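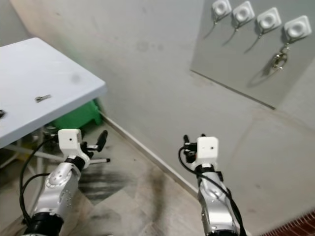

Attachment 1: corner of the room, gray walls, tiled floor

Ticket 1315: Thermostat schedule resets overnight
Opened by: Ekaette Aliyu, Tredton office, second floor
Assigned to: Neville Crabtree
Status: Waiting on vendor

Thursday, 8:10 am — Ekaette
The Kimow thermostat has gone back to factory settings again. It believes we all work from midnight to 6 am. I have typed the schedule in so many times I could recite it at a wedding.

9:25 am — Neville
Please confirm the firmware version, and try turning it off and on.

9:31 am — Ekaette
Version 2.128. Off and on was my hobby for most of May.

11:40 am — Neville
Log shows 46 restarts, all at 2 am. Backup battery reads fine. Hebden has the same model and no trouble, so I copied their settings over.

11:52 am — Ekaette
We now have Hebden's name on the display and Hebden's lunch hour. Still cold.

2:15 pm — Tatsuya Sakai
The cleaning timer on panel B cuts that circuit at 2. Did anyone check panel B?

2:20 pm — Neville
Checking panel B.

3:05 pm — Neville
Timer bypassed. Schedule re-entered. Asked Kimow why the battery doesn't hold the settings. Leaving open until they answer — bring a sweater tomorrow.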